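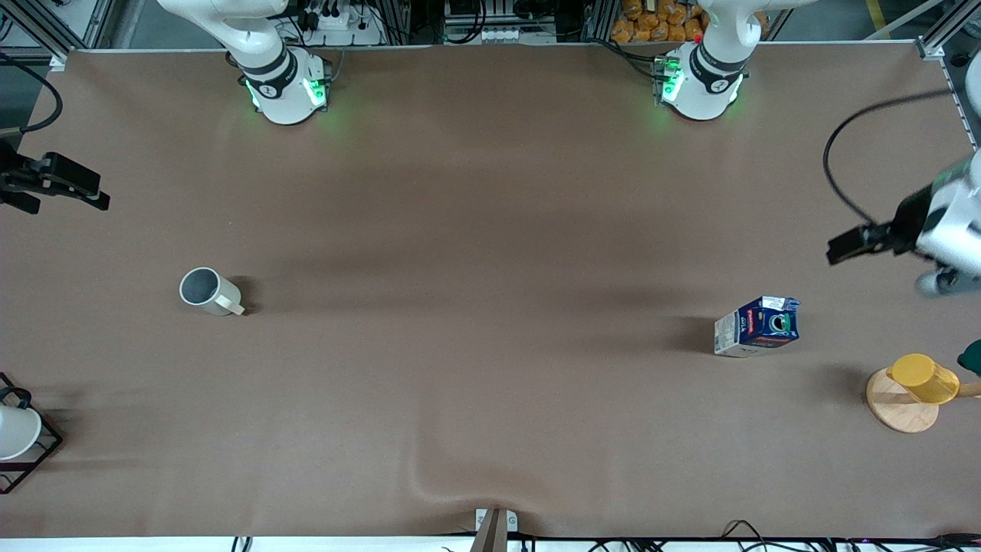
I've been asked to talk for twenty-five minutes on looking after a two-arm tabletop cell, and I'll start with the part of it that gets the least respect, the table. The service plan we were given for the Lungate cell has a page on joints, a page on grippers and a page on the controller. It has one line on the work surface, which reads "keep clean". Fine. Now look near the bottom in the middle, where the brown paper comes up in a ridge and runs in towards the centre. Both bases have their green lights on. Nothing on those arms is going to tell you about that ridge.

(Leave it up. Let them find the ridge. Don't point.)

Is a ridge like that a fault? Depends who you ask. The Ristis people, who wrote the plan, told us a millimetre or two of lift was "within the working allowance". I asked where the allowance was written down and I'm still waiting. What I know from our own log is that a carton laid across a fold doesn't sit the same way twice, and then somebody spends the morning re-teaching a wrist that was fine to begin with.

So, paper first. We cut it long, pull it from the rail side towards the front edge, and tape underneath. Tape on top lifts at the corners and the fingers find it. We used to smooth it by hand and call that done. Now we lay a steel rule flat and slide it across the middle in two directions. If the rule rocks, it comes up and goes down again. Takes four minutes. I've heard it called fussy, mostly by people who don't do the re-teaching.

Why paper at all? Fair question and I'll get it from the floor, so I'll take it here. It's matt, it's cheap, and you can throw it away. A rubber mat was tried in January. The mat was supposed to last the year. It curled. I'm open to being sold another mat, but I'd want to see one that has been under a pair of arms for longer than a trade show.

NEXT BIT: CABLES

Follow the black cable from the top left corner down to the gripper, then the one on the other side, the long arc from the upper right to the wrist. Everyone has an opinion about how much slack to leave. The drawing in the Ristis plan shows a tidy curve with the arm parked. Arms don't earn anything parked.

What we do: power on, slow speed, run each arm out to the furthest reach the job uses, then to the tightest fold. Watch the cable and leave the arm alone. You want it to hang free at both ends of that and touch nothing on the table. Then mark the cable at the clip with paint pen. If the mark has moved at the next check, the clip is slipping, and you've found it before the connector has.

We were told to swap the wrist cables every 3000 hours. I've no great quarrel with the number except that I can't find out what it was based on. Our first one went at 800. The second is still in. Two cables don't prove much in either direction, so please don't write that down as a finding. I'd only say that a number with that many noughts on it ought to come with a story attached.

The cables under the front edge are a separate matter. Ours get kicked. Clip them up, label both ends, and if you have to unplug one, photograph it first. (Ask for hands: who labels both ends? Wait. Expect few.)

NEXT BIT: LEFT AND RIGHT

Say it slowly, because this has cost us real time. The robot's right arm is on your left as you look at this picture. Its left arm is on your right. The software uses the robot's point of view. The person standing at the front edge with a hex key uses their own. We've had a gripper finger changed on the perfectly good arm, and signed off.

Ristis suggested training. We bought two colours of tape and put a band on each wrist, with the same colour on the job sheet. I am sceptical of most things that cost under a fiver, but that one I'll stand behind.

NEXT BIT: GRIPPERS

Black parallel fingers on both sides. Wipe them, check the pads for a shiny patch, close them on a strip of paper and pull. If the paper slides out more easily at one end, the fingers are no longer meeting square. Do it before you touch any force setting. Turning up the force hides a worn pad very well for a while, and then you're picking bits of mug out of the rail.

Before hands go in: arms stopped, locked off by your own site's procedure, key in your pocket. A green light on a collar is no substitute. I don't care how friendly the arm looks in the brochure.

NEXT BIT: THE LOG

221 entries since we started keeping it properly. I went through the lot for this talk. 58 of them say "recalibrated" and nothing else. Recalibrated why? After what? Did it help? Some of those were surely a fold in the paper or a slipped clip, and we'll never know which. I wrote a few of them myself.

Our sheet now has three boxes before you're allowed to calibrate: surface, cable marks, finger pads. Cormier, the dashboard we were sold on top of all this, would like to do the same from motor current. It may well get there. At our site it has so far warned us about one thing, and that was its own network connection.

(If running late, skip to here.)

I can't tell you our stoppages have dropped thanks to the sheet. We changed the lighting over the same stretch and the job got easier too. Ask me when the Lasta cell has had the sheet without the new lights. That's the comparison I'd believe, and it's set up to run next.

Questions. Spare copies of the sheet are by the door.

April 18, 2018 | By the Lungate cell upkeep team
Last updated: after rehearsal, cable section shortened

Related items
Lasta cell: moving day checklist
What we asked Cormier, and what came back
Paint pens that stay put on cable jackets
Rubber mats: notes from a short trial
Job sheet template, two-arm cells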